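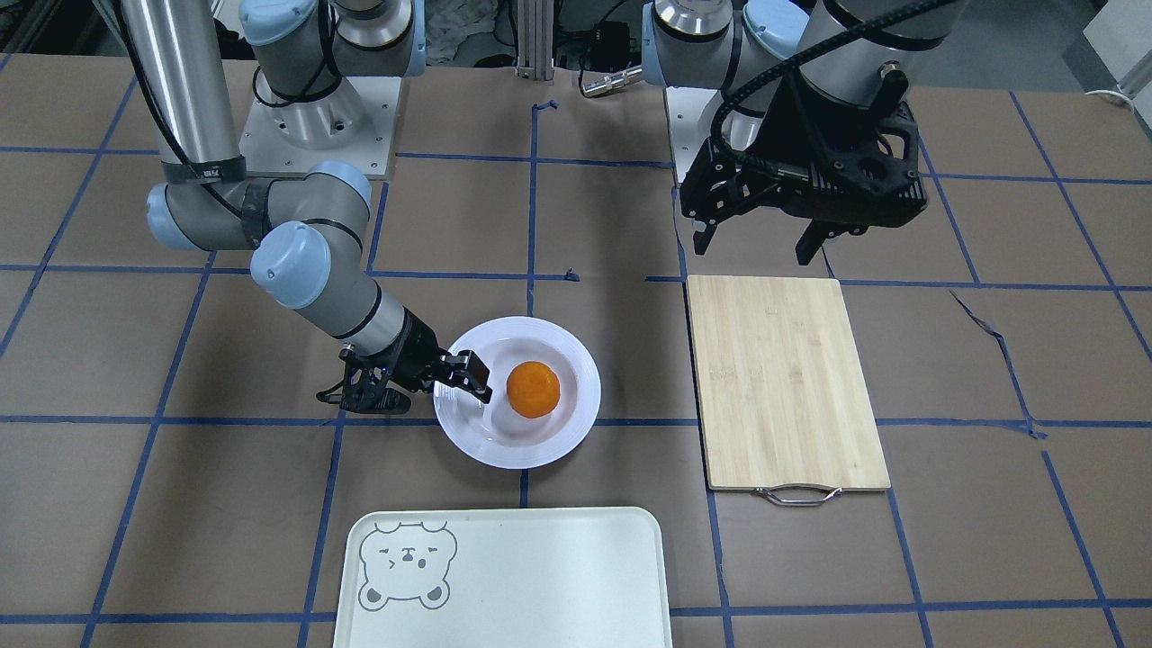 February 16, 2019

Long block on the orange task for Trudano. The sequence is plate, orange, tray, with the board as the fourth object for the two-arm variants. The policy is the one trained on the 946 demonstrations from Tasa, frozen since September, and the only thing under test is the change in how the grasp point gets picked.

The old method took the center of the fruit from the depth image and closed on it. With a rimmed plate that goes wrong on a low approach from the side, as a finger can touch the rim before it gets to the fruit. The Bangash scoring adds a cost for anything within 2 cm of the finger path, so the arm should prefer to come down from above.
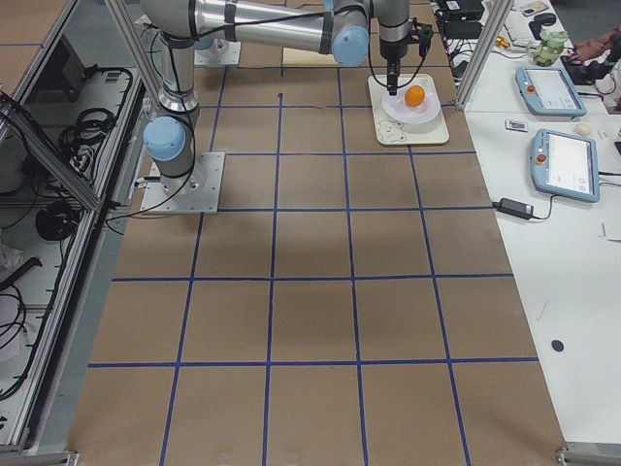

Ran 30 trials per condition, same start poses, grid cell drawn from the list. Old scoring failed 6 times, new scoring 2. Both of the remaining failures were in the far cells, where the reach is long and the wrist has little room left to turn. I would not call that a scoring problem – more likely the Ulach planner giving up early and returning its first valid path.

Cycle time went up slightly with the new scoring. Not measured properly, as the log stamps the request and not the first motion. Fix that before the next block.

To do: redo the far cells with the planner limit raised, re-tape the grid where it has lifted, check the camera offset again after that. I also want a run with a smaller orange, as the finger gap was tuned on one size only.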